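**Grasp released too early when policy runs at low rate**

**mesh_tofu** wrote:

Hello all. I work with a humanoid upper body and multi-finger hands. The task is pick and place: take a package wrapped in clear plastic, bring it over a gray mesh basket, lower it, open the fingers. The policy gives chunks of actions, the controller under it is the standard one from the Wonetti stack. My problem is that the open command comes when the hand is still above the basket, before the lowering part is finished. I have 528 demonstrations for this task. In replay they are all fine.
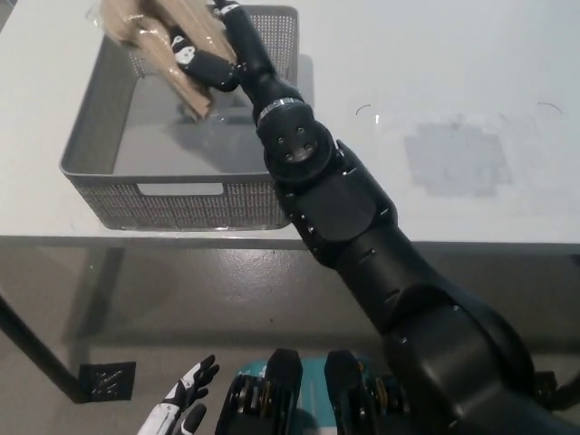
I log the commanded finger positions and the measured ones, and the difference begins in this phase of the motion. The commanded fingers start to open 179 ms before the wrist reaches its lowest point. In the demonstrations the wrist always stops first. I tried to make the chunk shorter and it became worse, with some shaking in the wrist also. Does somebody know if this is a policy problem or a timing problem?

**oddparity** wrote:

Timing. Check whether arm and hand messages have the same clock. With the Lunholm driver the hand stamps on arrival and the arm stamps on send, so your training data can be shifted and you will never see it in replay.

**kelp_9** wrote:

I don't agree that it must be timing. Clear plastic is a bad surface for depth, and the mesh wall is bad too. If the policy gets its height over the basket floor from the depth image, it can believe it is already down. What are your inputs?

**mesh_tofu** wrote:

Inputs are head camera RGB, joint positions and finger positions. No depth. So the plastic can still make reflections but there is no wrong depth value from a sensor.

@oddparity I use the Lunholm driver for the hand, yes. I will check the stamps this evening.

**kelp_9** wrote:

OK, RGB only. Then I would look at what the head camera gets in the last part. When the forearm comes across the basket it hides a part of the rim, and the policy has less to judge the height from. I still would not blame the clock before you plot it.

**rustpan** wrote:

Both can be true. A quick test: freeze the image input at the moment the hand is over the basket and let only the joint state update. If the early opening stays the same, the camera is not guilty.

Also, please do not smooth the chunks with the Kaufmann filter in default settings. It delays the arm but passes the fingers unfiltered. We lost most of February with this.

**mesh_tofu** wrote:

I did the check. Arm and hand stamps are not on the same clock, oddparity was right on this. The offset is not constant, it drifts slowly over one recording. I wrote a small script that aligns them by cross-correlation on the closing of the grasp, and started training again from the Rerel checkpoint with the 2000 step warmup.

And yes, the Kaufmann filter was on — default settings. I switched it off for the arm. Now the wrist moves less softly, but the order of the motions looks closer to the demonstrations.

**oddparity** wrote:

Don't align on the grasp only. If the clock drifts you need a second point, for example the opening. One point gives you the offset and no slope.

**kelp_9** wrote:

The opening is the event he has the problem with, so I would not use it as reference. Better fix the driver and record 100 new ones with a common clock, then compare.

**oddparity** wrote:

He has the problem in rollouts. In the recordings the opening is a normal event and good to use.

**mesh_tofu** wrote:

I will do the two-point alignment first, because new recordings need the operator and he is busy until next month. The frozen image test from rustpan is also on my list. I will post the plots in this thread.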